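Hand build, wrist camera mount keeps drifting
Shared Workshop Board > Robot Builds > Arms and Hands

kashindye_k
7/3/22
We have a three-axis forearm with a bought hand on it, and I'm adding a small camera at the wrist. The bracket is printed PLA, held on with two screws. After 20 or so grasp cycles the view has shifted enough that I have to recalibrate. Has anyone fixed this without machining a new bracket?

fankhauser_e
Print it in PETG with more walls. PLA creeps under a tight screw.

kashindye_k
It's at six walls already. I can try PETG.

sigrunk
I don't think it's the plastic. Which way does the cable leave the camera? Mine pulled on the housing every time the wrist rolled. I clamped the cable 11 mm behind the connector and left a loop, and that was the end of it.

fankhauser_e
A cable that thin won't move a bracket. Two screws in a line will let it pivot, though. Add a third screw or a locating pin.

sigrunk
It moved mine. I logged it over 1000 cycles with the clamp and without.

jqin
Both could be right. Hold the cable by hand, roll the wrist end to end and watch a fixed mark on the floor. If the mark lands in the same place every time, look at the cable first.

Also check the joint fasteners on the hand. One of ours backed out and we blamed the camera for a week.

kashindye_k
Fasteners on the hand are snug, I went over them with a hex key last night. Cable goes straight back with no slack, so Sigrun may have a point.

turorex_fan
Skip all this and recalibrate at startup. Takes 555 ms on my setup.

fankhauser_e
That hides a loose part.

turorex_fan
It's a hobby arm. Hiding it is fine with me.

kashindye_k
I'd like to fix it properly, other people use this arm too. The floor in our corner is speckled carpet with yellow tape on it, so I can use a bend in the tape as the mark for jqin's test.

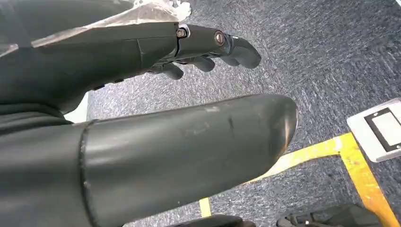
I'll do the cable clamp first and leave the bracket alone so I only change one thing. If it still drifts I'll reprint in PETG with a pin. Sigrun, did you use a printed clamp or a zip tie?

sigrunk
Zip tie over a bit of foam. Don't pull it too tight.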